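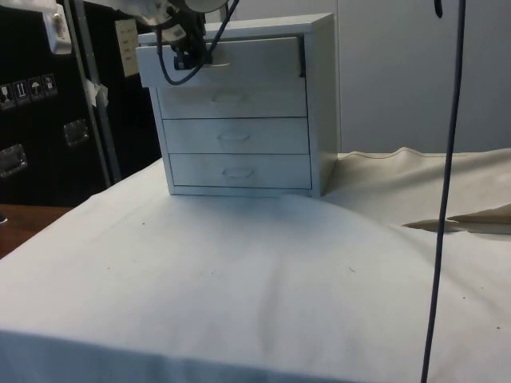
3.2 What people keep in small drawers

The most delightful result of our household survey came from the part we nearly left out. We asked residents of Haruna and Wakar where they put things that have no fixed home: spare keys, stamps, dead batteries, the one odd button. Of the 1,950 people who answered, 1,839 named a drawer, and most could tell us which one without getting up to look!

Top drawers did most of the work. In the follow-up interviews, carried out in November by Modupe Akpan and Akash Joshi, people spoke of the top drawer as a place for things they meant to deal with soon (a bill, a loose screw), while lower drawers held what they wanted to keep but seldom touched. Figure 4 shows a small chest with four stacked drawers, the top one partly open. The pattern held in rented rooms as well as in family houses, and we were thrilled to find it so steady across age groups.

Position also shaped how people talked about sharing. A top drawer was usually "ours," even in homes where each lower drawer had a single owner. One retired teacher in Wakar kept her late husband's fishing permits at the very bottom, under the tablecloths, and knew the year of each one.

We coded the interviews twice, first by object and then by the reason given for keeping it. The two coders disagreed on 117 items, nearly all of them paper. Receipts were the hardest: the same slip could be a record, a reminder or a keepsake, and several people called it all three in one breath.
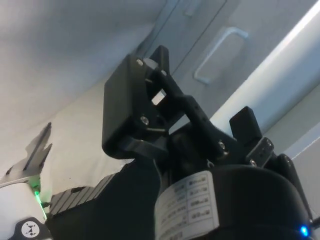

3.3 Moving house and the contents of drawers

Moving gave us a wonderful natural test. Residents who had changed homes in the past year were asked whether they had emptied their drawers before the move or carried them over full. Many had taped them shut and sorted nothing, and the same mix of objects was back in use within days.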